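April
By Diane Bergeron
3 min read

What Is a Cube?

Pick up a block from a toy box. If every side is a square, and all the squares are the same size, you are holding a cube.

A cube has six flat sides, called faces. It has twelve edges, where two faces meet. It has eight corners, where three edges meet. Big or small, every cube has the same number of each. A sugar cube and a cardboard box as tall as you can both be cubes.

Cubes are easy to stack because their faces are flat. Put one on a table and it stays where it is. A ball would roll away. Try tipping a cube up on one edge and letting go. It drops back onto a face, usually with a bump.

Trays are useful when you play with blocks. A tray with a raised lip keeps small pieces from sliding off onto the floor. You can also use it for sorting. Cubes that belong together go in the tray, and the others wait on the table. A blue cube looks very bright next to a red tray, so it is easy to spot.

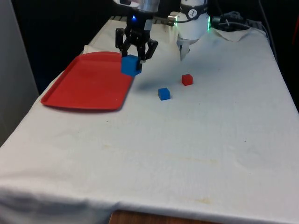
Neema Ondieki wrote to us that her class sorts by size first and color second, and that it is harder the other way around. She also asked how many small cubes it takes to build a big one.

You can work that out. Say you want a big cube that is 3 small cubes wide. It must be 3 cubes deep and 3 cubes high too. The bottom layer has nine cubes in it. You need three layers, so that makes 27 cubes.

Now try one that is only two cubes wide. Each layer has four cubes, and there are two layers — eight cubes in all. Going from two wide to three wide takes 19 more cubes, which surprises a lot of people.

Can you make a big cube out of 168 small ones? No. Five wide uses 125, and six wide uses 216, so you would have some left over. With 234 you could build the six-wide cube and have 18 cubes to spare.

Try it at home

Draw a cross on stiff paper using six equal squares — four in a line and one on each side of the second square. Cut around the outside. Fold along the lines and tape the edges together.

Related
Why Do Balls Roll?
How to Fold a Paper Box, by Ultan Sheehan
Shapes in the Kitchen
What Is a Pyramid?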